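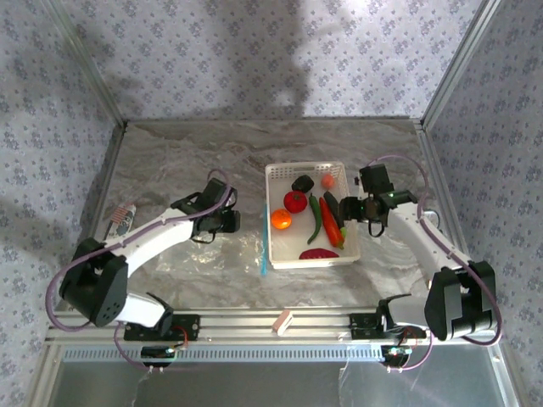 Poste 2, les deux bras au-dessus de la table, fruits et légumes dans le bac, sachet à gauche.

Cahier de manip, samedi 8 janvier 2022

Me voilà au labo un samedi, avec un thermos de thé et le chauffage qui met une bonne heure à se réveiller, mais je voulais avancer sur l'ensachage avant que Ximena Leiva ne récupère le poste pour ses essais de pliage. Elle m'a laissé un mot très gentil sur l'écran (merci Ximena, j'ai bien vu pour les courroies, je m'en occupe lundi si personne ne le fait avant moi).

Rappel pour ceux qui prendront le cahier en route : la tâche Palness consiste à passer les fruits et légumes du bac au sachet transparent, un bras tenant l'ouverture pendant que l'autre prend et dépose. On compare deux politiques. La première, que j'appelle « A » faute d'imagination, apprend tout d'un bloc à partir des démonstrations. La seconde, « B », reçoit en plus une étiquette de phase (ouvrir, prendre, déposer, lâcher) et doit la prédire elle-même à l'exécution. Les deux sont entraînées sur le même lot de 300 démonstrations téléopérées, après le tri de décembre qui nous avait pris tant de soirées.

Ce matin j'ai recommencé l'étalonnage des deux bras, un peu par superstition je l'avoue, et puis j'ai relu les courbes de la nuit. A descend joliment et se stabilise. B fait une bosse assez laide vers le milieu, puis rejoint A et passe en dessous. J'ai gardé le point de sauvegarde 188, et j'ai noté le même numéro pour A, histoire de ne pas me raconter d'histoires en choisissant le meilleur de chaque côté.

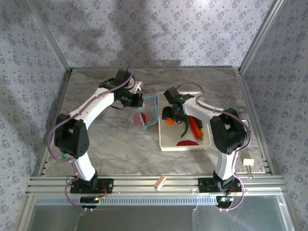

Le moment délicat reste l'ouverture du sachet. Tant que le bord bleu se tient bien écarté, la dépose est presque une formalité ; dès qu'il se referme un peu, la politique A continue d'avancer comme si de rien n'était et pousse le film devant elle. B, elle, hésite, revient parfois en phase « ouvrir », et ça m'a fait un plaisir fou la première fois que je l'ai vu ! On en parlait depuis la réunion chez Adberg, et je n'y croyais qu'à moitié. Le revers, c'est qu'il lui arrive d'osciller entre deux phases sans se décider, et j'ai dû l'arrêter à la main plus souvent que je n'aurais voulu.

Résultat brut sur la série du jour : 70 % d'essais complets pour B. Pour A, je n'ai pas fini la série, donc je n'écris pas de chiffre, mais j'ai l'impression qu'elle sera nettement derrière. À reprendre avec les mêmes dispositions de départ, je les ai enregistrées dans le dossier Fundport.

Côté saisie, les formes rondes m'inquiètent moins que les longues. Pour un piment ou un légume allongé, tout dépend de l'endroit où les doigts se referment : trop près d'un bout, il pivote et se présente en travers de l'ouverture. Rüegg proposait dans son dernier message de pénaliser les prises excentrées au moment du tri des démonstrations. J'aime bien l'idée, seulement j'ai peur qu'on perde justement les exemples où l'opérateur rattrape une mauvaise prise, et ce sont ceux qui m'intéressent le plus.

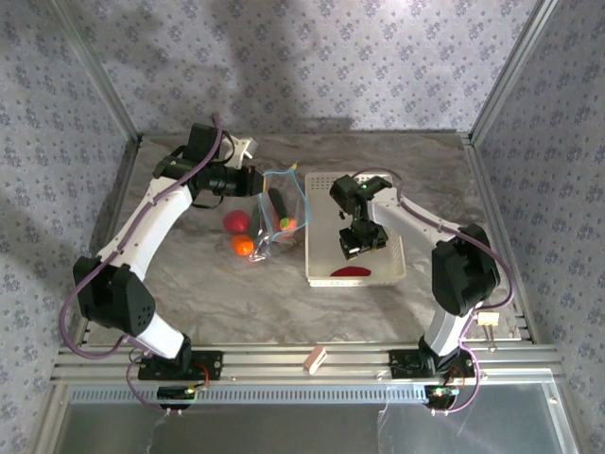 J'ai aussi touché à l'horizon d'actions, sans doute un peu tard dans la journée pour être rigoureux. En le raccourcissant, B oscille moins, mais le geste devient saccadé près du bac. Je laisse la valeur d'origine dans la configuration commune, et ma variante est dans une branche à part, à ne pas fusionner pour l'instant.

À faire :
- finir la série A, mêmes départs, même point de sauvegarde
- relancer B avec un délai minimal de 2 000 ms avant tout changement de phase
- demander à Ximena si elle peut relire les étiquettes « lâcher », je les trouve trop généreuses
- répondre à Rüegg
- courroies (lundi)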